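**Closet care: what to leave to a machine**

Updated Mar 9, 2020

Machines can vacuum a floor reliably. They cannot yet be trusted with a closet. In the Brineck household trials, sorting garments on a rod remained a task for two hands.

- Separate empty hangers from those in use.
- Hold long garments by the fabric while sliding hangers.
- Keep bags on the shelf, clear of the rod.
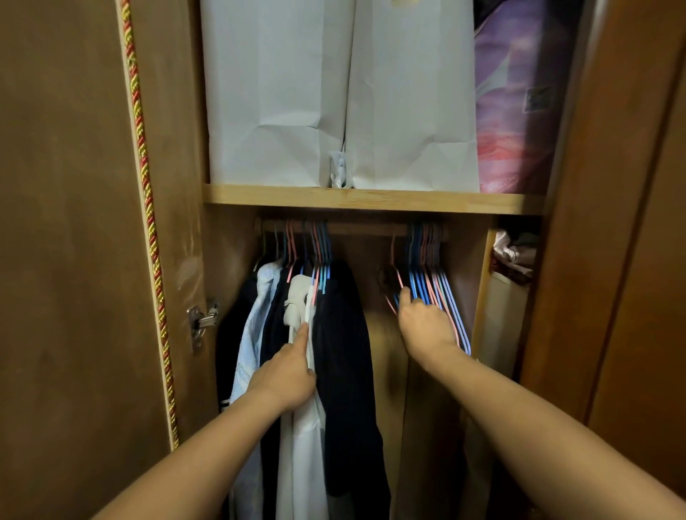
Vsevolod Vakulenko writes that slim hangers tangle too easily for any gripper he has tested, and he expects no change by June.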